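I get the same handful of emails about renting out my spare room, so I finally put the answers in one spot. I'm Mitali, and I've been hosting in the old Khondokar building (put up in 1903, creaks and all) for 6 years now.

**How long can I stay?**

Anywhere from two nights to 30. Longer than that and the city wants different paperwork from me, and I've done that paperwork once — never again!

**Is there a deposit?**

Nope. I tried one for a while and spent more time sending it back than it was worth. If you break a mug, tell me and we'll call it even.

**Can I do laundry?**

Sure, any time before 9 at night. My downstairs neighbor Dilani gets up very early and the spin cycle goes right through her ceiling. Detergent's on me, but bring your own if you have sensitive skin (mine is the cheap stuff).
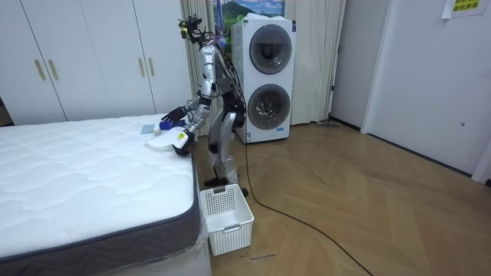

**What about sheets and towels?**

Fresh ones when you get here, and again every week if you're staying a while. I'm happy to swap them sooner, just leave me a note on the fridge.

**Where do I park?**

On Plarkon Street, the side with the trees. Skip the lot behind the bakery, they tow. My cousin Sajib lost a whole afternoon getting his car back in July.

**Can I bring my dog?**

Small ones, yes. Big ones, ask me first and send a picture, mostly because I like pictures of dogs.

**What time is check-in?**

After 3. If your train's late, text me and I'll leave the key with Dilani.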